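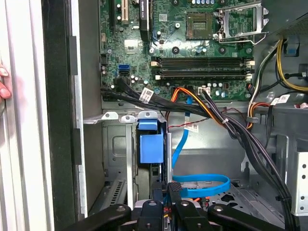
Green motherboard, CPU socket empty.

Torov Evening Courier, final edition, May. Election front page. 26 pages, complete.

The banner reads "Landslide", a generous word for a lead of about 1000 votes. Our last owner called this copy "rare". We doubt it. Jeto bought 40 from the same estate and we still have 5.
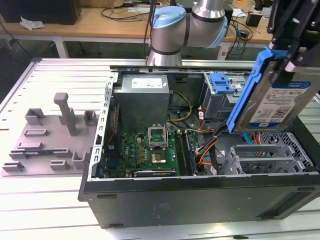 Hard drive in a blue caddy, at the open case.

Inside is Sorcha Semple's report on the recount, better than anything on page one. Light toning at the fold and a small tear, no loss. The old listing said "near mint". It isn't.
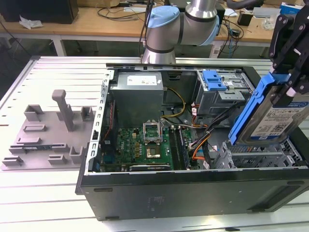
Desktop tower on its side, panel off.

Sold with a Brulell sleeve, which the maker calls archival. We haven't tested that. Ask for Pendo Rashidi if you want the tear measured.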